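## 4. First fill and priming (Wavetti countertop machine)

Rev. Wednesday, July 23, 2014. Replaces the old sheet taped inside the Grirnwood cupboard door, bin that one.

Before you start: machine OFF at the wall. Grinder too. Level bench, hand's width clear behind for the hose. Don't set it up on a tea towel, it walks.

1. Lift tank out, straight up. Rinse twice, cold water. No detergent.
2. Fill to the MAX line. Filtered if you've got it. Grirnwood tap water is hard and the scale will kill the boiler by Christmas.
3. Seat tank. Push till it clicks. No click = no water, pump runs dry, that's a service call.
4. Steam knob closed (clockwise, finger tight only).
5. Power on. Wait for the orange light to go steady.
6. Big jug under the group. Hit brew, let it run till the water comes out even. Will spit and cough at first, normal.
7. Same again through the steam wand. Keep your hands clear.

> **CAUTION:** Wand stays hot well after the light goes off. Wipe with a damp cloth, never bare fingers.

If nothing comes out at step 6, stop. Power off, tank out, tank back in, try again. Still nothing, leave it off and ring Pantelis Pappas at Economou. Have the serial number ready, sticker's underneath, ends in 413 on the shop unit.

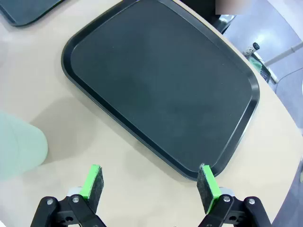 Once it's primed, dump the first 2 tanks completely. Tastes of factory otherwise. Then pull a couple of throwaway shots with old beans befor you touch the good stuff.

### 4.1 Water hardness setting

Comes set to soft, wrong for here. Hold brew + steam together, release when both lights blink. Press steam till you get 2 blinks. Hold brew to save. If it beeps you took too long, start over.

**Note:** changing the Zinda filter does NOT reset the descale reminder. Seperate job, see section 7.

### 4.2 Shot counter

Hold steam on its own at start-up. Shop unit read 3,939 at last service, write the new number on the card each time. Next descale due August. Earlier if the flow drops off or the shots start tasting flat.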